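Speed limits when two arms share a table?

kkatsaros
Hi all! We're setting up a two-arm station at Ratham, small stuff only, tissue packs and the like. My boss wants one written rule for how fast the arms can go while somebody is standing at the table - is there a number people use? And do you let both arms move at once? I've read two standards cover to cover and I'm more confused than when I started.

Darcy McPhee
One number won't get you there, sorry! It comes out of your risk assessment: what the gripper is shaped like, what part of a person it could hit, how fast your arm stops with the load on. We run ours at 300 mm/s with someone in reach, and only one arm moves at a time in that mode. The other one parks over its own base. Also tie down your cables before you measure anything. A loop that hangs off the wrist can snag at low speed too, and we had to redo over 40 test runs at Whitcombe when we rerouted ours. Write down who can change the speed setting, and keep that list short. My pick test is below, with a soft pack on the shiny top (glare from the ceiling lights is a pain, so check your vision at the time of day you'll really be running).

brimley_tom
just set it slow and put tape on the floor, worked for us

Zinside
Tape isn't a safeguard, please don't. What Darcy said, plus redo the assessment any time you swap fingers.
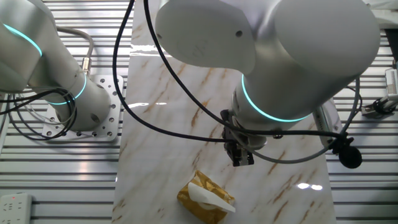
Gripper open above and to the right of the tissue pack, second arm at left (Darcy McPhee)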